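14 May 2021

Movie night, finally!

So the Batevska reopened. I know, I know, I have been going on about it for weeks, but you have to understand that I had not sat in a dark room with strangers and an overpriced soda in over a year, and I was ready. They are only selling every other row, and you have to pick your seat online and then show the girl at the door your phone, and she holds her scanner out at arm's length like you might bite. I didn't care. I would have worn a diving helmet.

I went with Everaldo from the third floor. Everaldo Frota, I should say, because there is also the Everaldo who does my taxes and my mother always mixes them up and then asks me why I'm at the movies with my accountant. Movie Everaldo and I found out a couple of years ago, in the elevator, that we both love the same kind of picture: somebody inherits a run-down hotel, there's a grumpy local, it rains a lot, there is a dog. I will watch any number of these. He will too, and he cries sooner than I do, and he doesn't talk during, so he's pretty much the ideal person.

Tonight's was called The Long Way to Gredelitz and it was a hotel one! (Sort of. It was a boarding house.) A woman who has just been let go from a big city bank gets a letter from a lawyer, and off she goes on a train with a hat I would give a lot of money for. The boarding house has 21 rooms and one working bathtub. The lodgers include a retired opera singer, a pair of brothers who haven't spoken to each other since a card game, and a little boy who keeps pigeons on the roof. You can fill in most of the rest yourself. I did, out loud, over dumplings beforehand, and I got nearly all of it right except the pigeons, which turned out to matter a good deal more than I gave them credit for.

What I liked: the brothers. There's a scene where they're both trying to fix the same window and each one keeps handing the wrong tool to the little boy to hand to the other, and it goes on and on way past the point where it should stop being funny, and the whole theater (well, our half of a theater) was just gone. I had forgotten what that's like. At home I'd have smiled at it and gone to check on the laundry.

What I didn't like: the grumpy local. He's supposed to be the love interest, and he has exactly one expression, and the movie keeps cutting to him chopping wood. So much wood. It's supposed to be late spring. Who is he chopping it for? Everaldo says the wood is for the winter and you have to do it early so it dries out, and that I've obviously never owned a stove. Fine. But I still think they could have given the man a conversation.

It runs 117 minutes, and I'd have taken a good 15 off that, all of it wood.

Funny thing is, I'd read a review on the way over (I know, never read them first) that gave it a star and a half and called it "a blanket in search of a sofa." I thought that sounded wonderful and bought the large popcorn.

Afterward we walked back the long way, past the Khattak bakery, which was closed, and then along the canal. It was one of those nights where it's still a little light at nine and people are standing around outside with nowhere in particular to be. Everaldo told me about the movie theater in the town where he grew up, where they had two projectors but only one that worked, so every reel change meant the lights came up and everybody went out for a smoke, kids included (to stand there, not to smoke, he says). He thought that was how movies went until he was twelve. The first time he saw one straight through he kept waiting for the break and got a stomachache.

I told him my worst one, which is the time my sister and I snuck into a second feature and it was a courtroom drama in Danish with no subtitles, and we were too scared to leave in case they caught us, so we sat through the whole thing. I still don't know if he did it.

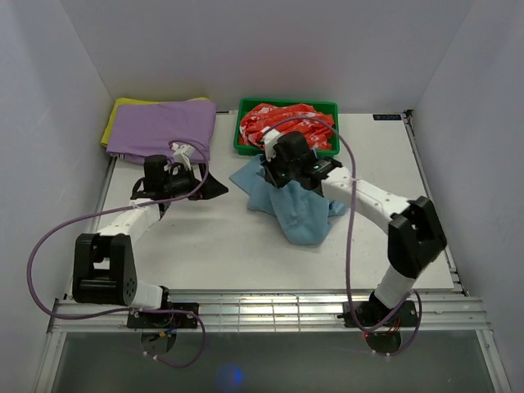
Two arms, one white table.

OK, where was I. The rest of the day, for the record, because I promised myself I'd write down the dull parts too. I was up at six because the neighbor's car alarm was up at six. Coffee, toast, the end of the apricot jam. Work was work. I had to redo the Fastalmont spreadsheet because somebody sorted one column and not the others, and I spent the whole morning matching 115 rows back up by hand. I will not say who did it. (It was me. I did it last night, right before I logged off, feeling very pleased with myself.)

Lunch was leftover rice with an egg on it. I had a call with my mother, who wanted to know if the theater was safe, if I was eating, and if my accountant was married.

Then I had the usual trouble over what to wear. I've been in the same soft pants since last September and I honestly stood in front of the closet like it belonged to another woman. I ended up in the green dress with the pockets, and it still fits if I don't sit down too fast. Everaldo wore a tie! To a 6:40 show! He said he'd had it ironed for an occasion back before everything closed and the occasion never came, so this was the occasion. I made him turn around so I could admire it from all sides, which is silly with a tie, but he did it.

Trailers, quickly, because I always forget these and then I'm sorry. There were 4 of them. One was a spy thing, very loud, no thank you. One was a cartoon about a snail who wants to be a mail carrier, and I will be going to that and I'm not going to borrow anybody's child as cover. One was a war movie that gave away the whole plot including, I'm fairly sure, who dies. And the last was another hotel one!! On a lake! With that actress who always plays the sister, only this time she gets to be the one with the suitcase. Everaldo grabbed my sleeve so hard he lost some popcorn. It doesn't come out until the fall but we've already shaken on it.

I should say something about the ending, so skip this if you're my sister and reading over my shoulder again. The woman doesn't sell. Of course she doesn't sell. But she doesn't stay either — she signs the place over to the lodgers and gets back on the train, and the wood chopper is on the platform with a bag, and you think, oh here we go, and he says he's only there to pick up a package. And then it ends! With her laughing through the train window! I take back maybe half of what I said about him. Everaldo thinks there was no package. I think there was definitely a package, and he got on the next train after he signed for it. We argued about this all the way up the stairs and were still at it on the landing when Mrs. Next Door opened her door in her robe and looked at us.

Things to remember: row F is better than row H at the Batevska, because of the tall light over the exit. Bring a sweater, they have the air going like it's August. The small popcorn is plenty (I had the large, I am not well). Call about the dentist. Buy jam.

I've still got the music from the credits in my head, the bit with the accordion, and it's almost midnight and I'm sitting here in the green dress with my shoes off, eating the leftover dumplings cold out of the box. Everaldo just texted. It says "NO PACKAGE." I'm going to bed.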